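Relside packing and sorting project: progress report for August

Hello all, and thank you for bearing with me while we got the numbers straight. I'm covering the whole of the last stretch here, up to the end of August, and I've left the spending sheet to Shiyu Lü, who will send it separately once the Pimentel invoice has come through (it's the last one, I promise).

The big news is that we are properly into the small-object work now! You'll remember the first part of the grant went on bedding, towels and the bigger kitchen things, and we'd always said personal items would be harder. They are. Glasses cases, little boxes, pill pots, the odds and ends that live on a bedside table or at the bottom of a bag. We have logged 2,666 separate pick-up-and-put-down turns so far, spread over 97 different objects, and I'm happy with that given that we lost a good week to moving rooms.

The move itself went well enough. The new room at Eratgate is wider than the old one and has the dark plank floor you saw when you visited, and there's space for several people to be busy at once without bumping elbows. What we don't have is enough sockets. We're running things off power strips for now and the cables do travel across the floor, so I've asked for floor covers and would like to put them through under "room costs" if that's all right with you.

Most of the table work follows the same pattern. A flat box goes on the white table, one item goes on or near the box, and the person at the table moves it, sets it back, and moves it again a slightly different way. It sounds dull and some afternoons it is, but you do get very fond of particular objects. The glasses case has been the star. It's a rounded clamshell one, so it slides about on a smooth lid, and people have come up with at least four ways of getting hold of it, which we've written up in the notes for Rornaso.

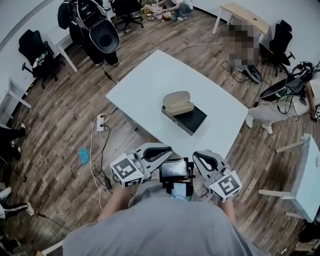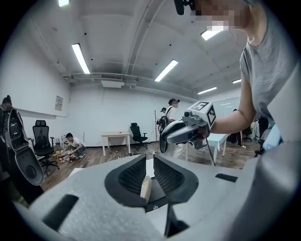
How do you decide which objects go on the list?

We start from what people told us they handle every day. Xinyi Fan did the home visits back in the spring and came away with a long list of things people reach for, lose or drop. We took the ones that came up in more than one home, threw out anything sharp or breakable, and then added a few awkward shapes on purpose. The list gets looked at again every month and anything that's too easy is swapped out.

On to what hasn't gone so well. The tidying side is behind. We planned 57 sessions of clearing a table into boxes and have done 24, mainly down to the room move and then two people being off at once. I've shuffled the rota so that mornings are for tidying and afternoons for single items, and I think we'll catch up with most of it, though I'd sooner warn you now that a handful may slip into the next period.

Storage is a bit of a sore point too. At the moment the objects live in mixed boxes and it takes ages to find the right one at the start of a turn. Shiyu has drawn up a shelf plan with a numbered tray for each item, and we'd like to spend what's left in the furniture line on that. No extra money needed, just a yes from you.

Still to come: the bag-packing set (toiletries first, then clothes), a second round with the glasses case on a soft surface, and a short write-up of grips for the Rornaso people, which Xinyi is drafting. She'd welcome comments on it from anyone at your end. The draft should be with you before the next call, and the spending sheet should arrive a few days after that.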